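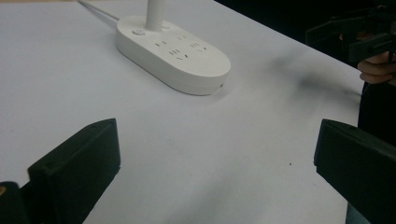 White oval power strip, button at one end of the top

From: Zbigniew Rutkowska
To: Futidville household list
Date: 19 Apr 2020
Subject: Re: Re: one strip for the whole desk?

Marlene wrote:

> I've settled on the white oval one, same shape as in the picture at the top
> of the thread. It takes two-pin and three-pin plugs all in the same block
> and it looks nice on a white table. My plan is laptop, monitor, desk lamp,
> phone charger, the little Brirkaven heater for my feet, and the kettle when
> I don't feel like walking to the kitchen. The Dudek catalog page says
> "universal" and "full protection" so I figure that covers it. One cord to
> the wall and everything else hidden. Any reason not to?

Yes, a couple.

Start with "full protection." Protection from what? I read that same Dudek page twice and it never says. It could mean surge protection, it could mean an overload cutout, it could mean there are little shutters behind the slots. Those are different things and a seller who has one of them usually says which. If they won't put a joule number on the page I assume there isn't one. I asked them by mail back in November about the Starutar version and got a link to the page I was asking about.

Same goes for the button. You seem to be counting on it as a reset. Maybe it is. A small round button on top of a strip can also be a plain on/off switch, and I can't tell you from a picture which you'd be getting. Look for a rating next to it or on the underside before you trust it with anything.

"Universal" bothers me more. Look at the openings on that thing — pairs of slots, sets of three, and slanted pairs at the end, all bunched together in the middle. That pattern is made for several kinds of plug, and the slanted ones don't do much for you unless you've been bringing appliances home in a suitcase. A socket that takes every plug tends to hold none of them very firmly, in my experience. I had one where the lamp went out whenever I moved my chair. Also check that the plug on the far end of the cord fits your wall without an adapter. If it needs an adapter, stop there.

Then there's the spacing. Your laptop brick and your phone charger are both fat. Put them side by side in a cluster that tight and I doubt you'll get a third plug in, never mind a fifth. Cut the footprint of your bricks out of cardboard and lay them on whatever strip you're considering. Takes a minute and saves a return.

Now the load. The monitor, laptop, lamp and phone charger are nothing to worry about. My lamp has a 60 watt bulb and it's the hungriest thing on my desk after the computer. The heater and the kettle are another matter, and please don't put either one on the strip. Somebody here will say their strip is stamped 3000 watts and so it's fine. I don't care what it's stamped. An ordinary 15 amp, 120 volt wall circuit here gives you 1800 watts before the breaker goes, and you're meant to stay under that for anything that runs for hours. Heater goes in the wall by itself. Kettle stays in the kitchen, sorry.

As for hiding it, I'd leave it out on top of the table or screw a proper one to the wall behind. Don't bury it in one of those cable boxes with the lid on. Mine lives next to the monitor and I've stopped noticing it.

If you already ordered it, keep the receipt, plug in the lamp and the phone for 7 days, and feel the strip and the plug end at night. Warm with only that on it means send it back. I'd want a mark from a real testing lab on the bottom too, printed on the plastic and not on a sticker that peels.

Has anyone on the list opened up one of the Starutar ones? I'd like to know what's behind the button.

Zbigniew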